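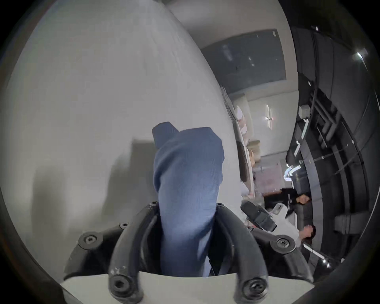
Loltby sashiko thread, 20-weight cotton, back in stock in all the blues after way too long. Spun and dyed for us by Dasach in small lots, so grab enough for the whole project in one go. Matte finish, soft twist, doesn't fuzz much. The medium denim blue is the one everybody asks for – very close to the ribbed knit in the photo, and yes it's good on knits too. Go with the rib, small stitches, leave a little slack at each turn or it'll pucker.

## Whats in the range

- Item 3017 – denim blue, single skein
- Item 3268 – denim blue, big cone, for quilters
- Item 4000 – mixed pack, blues plus undyed
- Skein length: 193 yards
- Cones ship wound, skeins ship twisted. Wind them first!! Please.

## Using it

Long-eye needle. Cut arm's length, no longer. No knots on the back if you can help it, just run back over a few stitches. For boro patches, baste first, then rows. For a whole-cloth quilt, mark with chalk – the wax pencils don't come out well over this thread.

Batting: thin cotton. Puffy poly fights you the whole way. Elmarie Dlamini quilted her Amville show piece with the cone and one layer of old flannel inside, lovely drape.

## Color and washing

Dark blues can bleed the first time. Cold soak on its own, change the water untill it's clear, dry flat. Undyed needs nothing. Lots do vary a bit. Lot number is on the band, send it to us if you need a match and Tonantzin will dig through the shelves.

## Shipping

Orders in by noon go out same day. Cones are heavy so they go by parcel, skeins by padded mail. Unwound skeins can come back, wound ones can't, sorry.

Next dye lot from Dasach lands in January. Indigo-black is on that one, plus the gray people keep emailing about. No preorders.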